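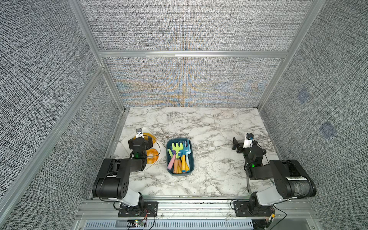 One of the two-arm stations, with toy garden tools in the tray.

Home | Projects | Open positions | Contact

Search this site Go

Teleoperator, Table Tasks (part time, fixed term)
Numeo, Bristerau site
Posted 2022-04-01

Numeo is hiring teleoperators to record demonstrations on our two-arm robot stations. You will move the arms by hand controls to do short tabletop jobs, and the recordings will be used to train a control model. We have 4 positions open. The work is part of the Brusitz project, which runs through November.

No robotics background is required. Most of the people now on the project came from other kinds of work, including sewing, dental assisting and warehouse packing. What we look for is steady hands and the patience to do the same small job many times without rushing the last ones.

What the job is

Each station is a boxed table with two arms fixed along the front edge. Each arm has a gripper with a small camera on it. You sit at the control desk next to the station and hold two hand controllers, one for each arm. When you move a controller, the matching arm follows.

A task sheet tells you what to set out and what the finished state should be. Examples from the current list:

- Lift a ring-shaped toy from a plate and put it on the bare table
- Take one named tool out of a full tray and leave the others in place
- Pass an object from the left gripper to the right gripper
- Put everything back in the tray

One recording is one attempt at one task. Between recordings you reset the objects by hand, with the arms parked. The sheet says how much the starting layout should change each time. Please read this part closely when you start, as new operators tend to put things back in the same spot.

After each recording you mark it as complete, failed or discarded. A failed attempt is still kept if you followed the sheet. Discarded means something went wrong with the setup, such as a camera dropping out or an object left over from the task before. We would much sooner have an accurate mark than a high count of completes. You are not paid by the recording.

You will also write a one-line note when something unusual happens, and report any loose cable, odd noise or gripper that does not close fully. You do not repair the stations yourself. The technicians do that.

Hours and pay

Shifts are 4 hours, mornings or afternoons. You pick one or the other at the start and keep it. There is a break at the halfway point and you may stop between recordings whenever your hands or eyes need it. Pay is set at the Bristerau site rate for operators and is the same for all new hires. We will send the current rate sheet with our first reply. Training time is paid in full.

Training takes 7 shifts. The first two are spent on a practice station and nothing from them goes into the data. After that you work through the easier sheets while a trainer reviews your recordings at the end of each shift. By the end of training most people can do the tray tasks without help. The full project target is 900 accepted recordings per task sheet, shared among all operators.

What we ask for

- Age 18 or older, with the right to work at the site
- Able to sit and use both hands for a full shift, with breaks
- Normal or corrected close vision, and able to tell common colors apart, as the sheets name objects by color
- Able to read and follow written instructions in English
- Available for at least 14 weeks

Experience with game controllers, sewing machines, model building or lab bench work is useful but not needed. If you have done teleoperation before, tell us which type of controller you used. Ours may feel stiff at first if you are used to a lighter one.

If you need a different chair, desk height or shift length, say so in your application and we will see what can be arranged. The desks at the newer stations adjust for height.

What is recorded

The cameras point at the table and the objects. Your hands may show up during resets, and those sections are cut before the data is used. We do not record sound. The file does carry an operator number so that the trainers can give feedback, but your name is not stored with it. You will be asked to sign a consent form for this before the first training shift, and you can read it ahead of time on request.

How to apply

Send a short message with the following:

1. Your name and a phone number
2. Morning or afternoon shift
3. The earliest date you could start
4. A few lines on any work or hobby where you use your hands

A resume is fine but not required. Please put "Brusitz operator" in the subject line so it reaches the right inbox.

If we think it could be a match, we will invite you to a one-hour visit in the Kettler building. You will see a station running and try the controllers on a simple pick-and-place task. The visit is not scored. It is mainly for you to find out if you like the work, and several people have decided after it that they did not.

Applications are read as they come in, and the posting stays up until all positions are filled.

Contact: Numeo hiring desk, Kettler building, Bristerau | Copyright 2022 Numeo | Back to top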